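Trarkix: wrist-view finger tracking for two-handed robots
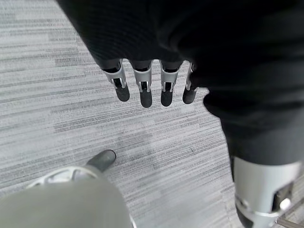
Wrist view over carpet, four fingertips of the sleeved hand in view.

Trarkix takes the picture from a wrist camera and tells your planner where the other hand's fingers are. It grew out of Kombo, our old hand-over controller, which trusted joint angles alone and kept bumping knuckles (sorry, knuckles). Now it looks first, and we're thrilled with how much calmer everything feels!

What you get

- a fingertip finder that treats each black tip as its own point
- a mask for the camera's own hand, so blurry grey casing close to the lens doesn't get read as an obstacle
- a gap planner that slows the arm as the free space between two hands shrinks
- Plillden, a little viewer for stepping through logs

Getting started

Run setup.sh, then trarkix-play on any log in the samples folder. Live mode wants calibrated wrists, so do that before you plug it into a controller.

The data

2,000 labelled stills, 300 of them held back for testing. Dark knit sleeves are still the hardest case: folds near the cuff sometimes get labelled as a fifth finger. Streaky carpet used to fool the edge finder too, and colour balancing fixed most of that.

Still to do

Bare hands, patterned sleeves, and faster start-up. Haf Parry is working on the mask, and Gwendolyn Rosenthal looks after Plillden. Send either of them your odd logs, the weirder the better!

Last updated June 11, 2019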